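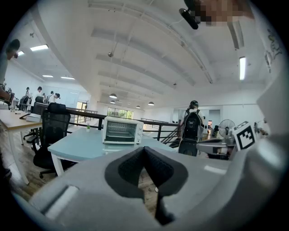
Oton Markets Desk – Research and Charts

Junior crypto market writer (part-time, remote)

Posted February 2020

Oton publishes daily notes on digital currencies for private investors. We are looking for a junior writer to join the markets desk and take over the morning price note and part of the weekly round-up.

The desk is small. You will report to Tarmo Dzene, who edits the notes, and work most days with Ott Juška, who prepares the charts. The post is for 23 hours a week. Hours are fixed in the morning, as the note goes out before 9am, and flexible after that.

What you will do

Write the morning note on Bitcoin, Ether and two or three smaller coins. It runs to 400 words at most.
Read exchange announcements and project updates and decide which of them readers need to hear about.
Check every price, date and percentage against our own data before the text goes to Tarmo.
Help with the weekly round-up, including the section on trading volumes.
Answer reader questions about past notes. Most come by email and most are about terms.

What we ask for

Clear written English. You should be able to explain a moving average or a stop order to someone who has never traded.
Some experience of following the crypto market. It can be as a hobby, and a degree in finance is not needed.
Care with figures.
Basic spreadsheet skills. We use Zarkeo for charts and will show you how it works – no earlier knowledge of it is expected.

Writers on the desk may hold coins but must declare them, and may not trade a coin on the day they write about it. We do not publish paid coverage or price targets, and you will not be asked to write either.

Pay and terms

2,000 euros a month before tax, with 26 days of leave a year. The contract runs until the end of June and can be made permanent after that. We supply a laptop. You can work from home, or from our office in the Dirorside building if you prefer to have a desk.

How to apply

Send a CV and 2 short pieces of writing to the desk through the contact form, marked "Junior writer". One piece should cover a recent move in the Bitcoin price. The other can be on any subject. Please do not send chart images without text.

We will reply to all applicants. Those we invite will have a half-hour call with Tarmo and Ott, followed by a paid trial note written from home.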